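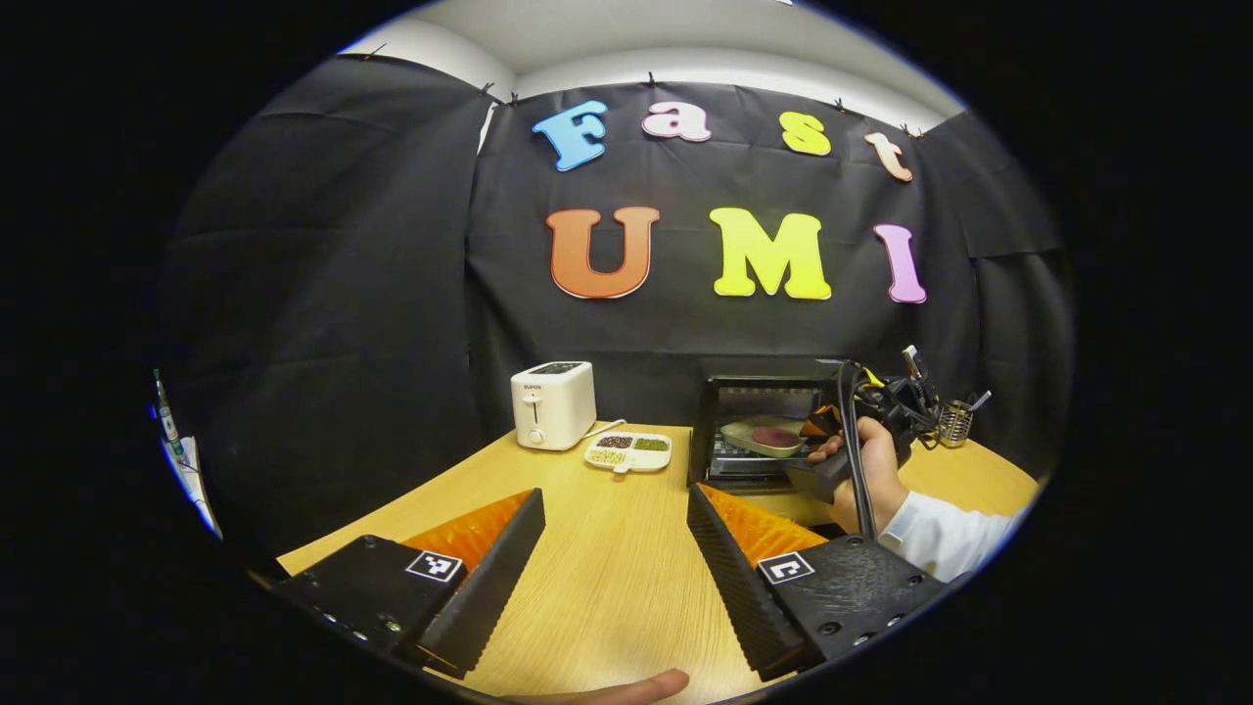 A reader of my November post objected that I had blamed the policy too quickly. In the reader's view, a robot that closes its hand early on nearly every object has been taught to do so, and the place to look for the error is in the recordings. I replied at the time that the recordings had been checked. I must now withdraw that reply.

Posted May 16, 2026 by Laiba Lodhi

The fault concerns the tabletop set recorded at the Flindar site with two hand-held grippers. The set contains 3000 demonstrations. In 982 of them, the video from the left gripper and the stream giving its finger width do not agree in time. The width runs ahead of the video by 65 milliseconds. The right gripper is not affected in any recording I have examined.

An offset of that size is difficult to see by eye. Played at normal speed, the affected recordings look correct, and they passed the review I carried out before training. The review compared the first and last moments of each demonstration. At those moments the fingers are generally open and at rest, so a shift in time leaves no mark. I designed that check and am responsible for its weakness.

The effect on the arm was plain enough. On light objects, the left hand closed just before it arrived and pushed the object away. On the bench at Lam this meant a good deal of knocked-over glassware. The more serious event came when the left hand closed early beside an open oven door and caught its edge. The arm continued along its path under load until the operator pressed the stop. The oven was unplugged and no person was within reach, but the force limit had been set too high for that task and did not trip. I have recorded the event as a safety matter separate from the timing fault, and it will remain open after the timing fault is closed.

The cause lies in Jakell, the recording program. When the left gripper lost its connection during a session, Jakell restored the video and the width stream one after the other and gave both the same starting time. No warning was written to the log. Every demonstration recorded after such a reconnection carried the offset until the program was restarted by hand. Demonstrations recorded before it are sound.
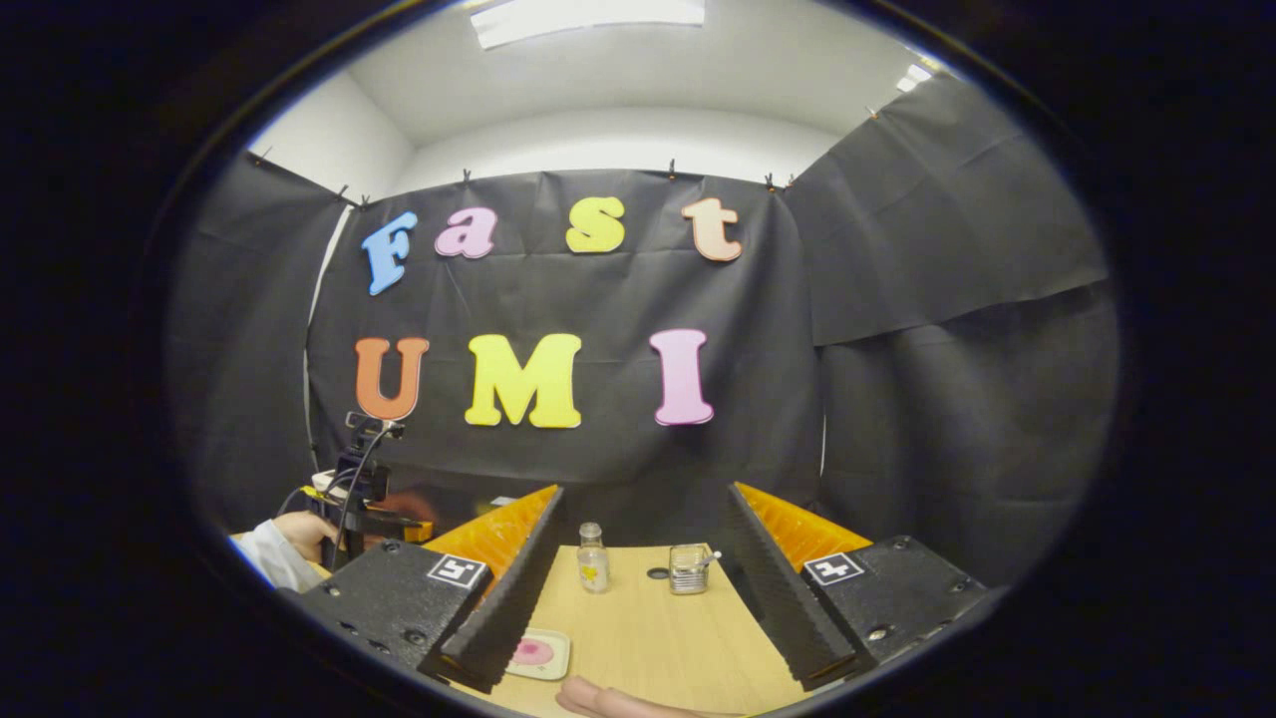

The reconnections themselves were traced to a Konton cable with a worn plug. It held well while the gripper was upright and failed when the wrist was turned inward, as one does when reaching for something small near the middle of the table. For this reason the fault is concentrated in the small-object tasks and is rare in the kitchen appliance tasks. I had taken that pattern as evidence that small objects were simply harder for the policy to learn.

The following changes are now in effect.

Jakell ends the session when either stream is lost. It no longer attempts to reconnect.

The operator closes and opens both grippers fully at the start and at the end of each session, so that video and width can be compared during movement.

The force limit is set for each task and read aloud before the arm is enabled.

Worn cables are cut before they are thrown away. The failed one had already been returned to the drawer once.

The affected demonstrations have been withdrawn from training. It would be possible to shift the width stream back and use them again, and I have been asked to do so. I have declined for the present. The offset is constant in the recordings I measured in full, but I have not measured all of them in full. A new policy is being trained on the remaining recordings, and it will be run at reduced speed, with the oven removed from the bench, until the force limit question is settled.

Corrections to this account may be sent through the contact page.

Contact | Copyright 2026 Laiba Lodhi | Back to top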